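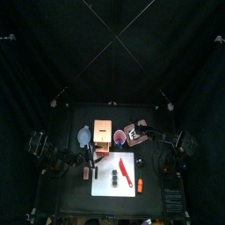
Figure 4. Two-arm cell, fixed camera view, drawer of the wooden box open.

4. Fastley perception setup

Do section 3 first. Both arms homed, joint limits loaded, Kanetti controller showing no faults. If the limits file is older than February 11, 2026, get the new one — the old one lets the grippers close in too far over the middle of the table.

4.1 Background mask

1. Open Scene > Mask. Draw the polygon along the table edge, not the curtains.
2. Set dark threshold to 81. Black arms on a black table, so anything higher and the links start dropping out of the mask.
3. Save as a new mask. Don't overwrite default.

Note: bright lines on the backdrop get picked up as edges. Leave everything past the far edge of the table outside the polygon.

4.2 Object labels

4. Run Detect once, arms still.
5. Check the list on the left. Knife, cutting board, tray, cup, bowl, box should each come up as one entry. Board and knife merged? Raise split to 210 and run again.
6. Small dark items on or next to the board often come back as "unknown". Click, type label, Enter.
7. Open drawer: label it seperately from the box and set parent = box. Planner needs this or it treats the front panel as a wall.

Caution: do not relabel while a plan is running. Stop first, both arms.

4.3 Arm priority

8. Planner > Shared zone. Draw it over the cutting board, add a margin on the box side.
9. Left arm gets the drawer, right arm gets the tray. Set under Claims.
10. Whichever arm asks second waits. Timeout 277 ms, then it replans. Shorter than that and they both back off and sit there.

4.4 Dry run

11. Speed to lowest. Sim first, then real.
12. Watch for error 101 (claim overlap). Usually means the shared zone stops short of the drawer front. Redraw, go back to step 8.
13. Clean run — export the config to the Daltwood folder and lock it.

Note: Ebrahimi plugin users, skip 4.3, the plugin writes it's own claims. Still do the dry run.

Next: section 5, grasp offsets.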